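Home | Project | FAQ | Downloads | Contact

Rovby FAQ

What is Rovby?
Our method for teaching a robot arm to line itself up with a small target using camera views from simulation. We love working on it!

Why train in simulation?
Speed, mostly. We can collect 294 practice runs before lunch on a Saturday — and nothing gets dented.

Why use such a distorted wrist view?
The fisheye takes in the table edge and the floor, so the policy always has landmarks. Swapping it in cut our median alignment error from 4 mm to 2 mm, which had the whole Stondel group grinning.

How much data do I need?
Roughly 116 runs gets you a decent policy. More helps, especially if you vary the start pose.

Does it work with other arms?
We've only tried one so far. If you get it going on another, please write to us!

What does the task look like?

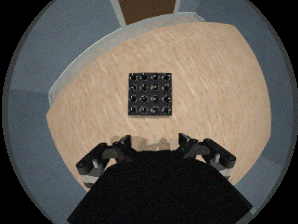
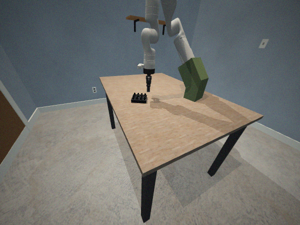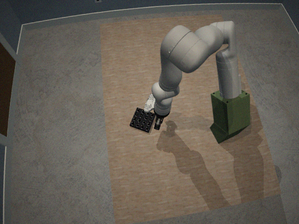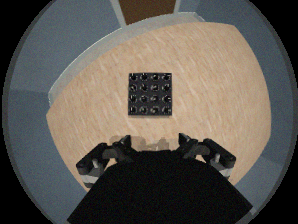 Simulated views of the task. First and last: fisheye, looking down. Second and third: the room.

Shares 4 | Comments 2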